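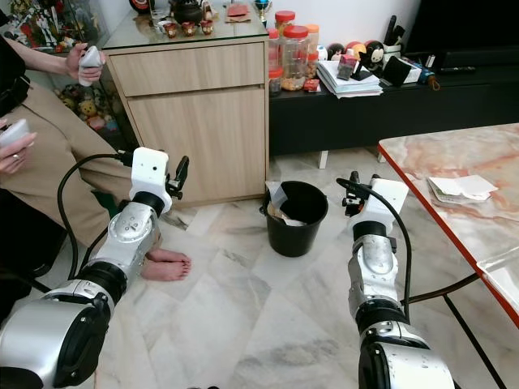

Two arms, two controllers and a wastebasket's worth of crumpled paper: home practice for the Tidy Room project.

Clorance Robotics Club: Frequently Asked Questions

Who can join?
Anyone enrolled at Leemans, any major, any year. We have engineering students, sure, but also nursing, music, and one very dedicated geology person who now does most of our wiring. If you're 18 or older you can sign up on your own. If you're younger (hello, early-entry students!) we need a form from a parent or guardian first.

I've never touched a robot. Is that a problem?
Not at all! More than half of us hadn't either. Your first evening is pure driving: you take a controller in each hand, squeeze, and watch a gripper close. It feels clumsy for twenty minutes and then something clicks and you won't want to give the controllers back. Please do give them back, there's a line.

Do I need to know how to code?
Not for driving or for recording. If you want to get into training the models you'll need some Python, and Lieven Hendriks runs a beginner session before the regular meeting, bring a laptop if you have one. He has saved all his old exercises and they're in the shared folder under "start here."

What is the Tidy Room project?
Our big one this year, and we're so excited about it. We want a pair of arms to do ordinary picking up in ordinary rooms: paper into a bucket, envelopes into a pile, a cup back on its shelf. A person drives the arms through a job, we record everything the arms and cameras pick up, and the recordings go into training. Each complete run is called an episode. Our count at the end of last semester was 1,014 episodes, and 245 of those were paper-and-bucket runs.

Why not just practice in the lab?
We do that too! But our lab has one gray table and the same lighting all year long. Living rooms have shiny floors, glass cabinets, TV screens, plush toys, snack jars, table legs right where you'd like to put an elbow. A policy that has only ever seen our gray table gets confused very fast, and we found that out at last year's Urneo in front of a lot of people.

What's Urneo?
The student household-robot meet we go to every spring. Teams get an unfamiliar furnished room and a list of chores, and you score for each chore finished without help. Last year there were 16 teams and we placed ninth, and we cheered like we'd won. Travel is covered for the driving team. Everyone else is welcome to ride along and pay for their own lunch.

What's Gadik? People keep saying it at meetings.
Gadik is our recording software, written by members. It starts and stops episodes, labels them, and complains loudly when a camera drops out. If you hear three beeps, stop driving and look at the laptop. The current version has a replay screen, which is a joy. Ask Femke to show you the one where the arm waves.

Can I offer my home for a session?
Yes please! Talk to Femke Hermans, who keeps the sign-up sheet. We need some open floor, a power outlet within reach, and the okay of everyone you live with. You don't need to clean up first. Put away mail with your address showing and anything you'd be heartbroken to see knocked over. We bring our own paper to crumple.

Is it safe?
We take this part seriously. The arms run at reduced speed outside the lab, a second person always stands by the stop button, and pets stay in another room with the door shut. Long hair gets tied back. Before each episode the driver says "arms live" out loud, and you wait for the spotter to answer.

My episodes are all terrible. Should I quit?
No!! Everybody's first batch is terrible. You'll drop things, you'll close the gripper on air, you'll snag a cable on your own wrist block. Mark the bad ones as bad in Gadik and keep going. We keep those too, in a separate folder, and Lieven uses them for testing.

How much time does it take?
One evening meeting a week, 6:30 to 9:00 p.m., plus home sessions if you want them. People disappear during exams and come back afterward and that's fine.

Are there dues?
None. There is a snack jar. Contributions to the snack jar are noticed and admired.

When can I start?
New members can come to any meeting during the semester. We also open the lab in August for anyone in town early, and those are some of the best evenings of the year, with short lines for the controllers and plenty of time to try things. Come to the side entrance of the Leemans workshop building and knock hard, the compressor is loud.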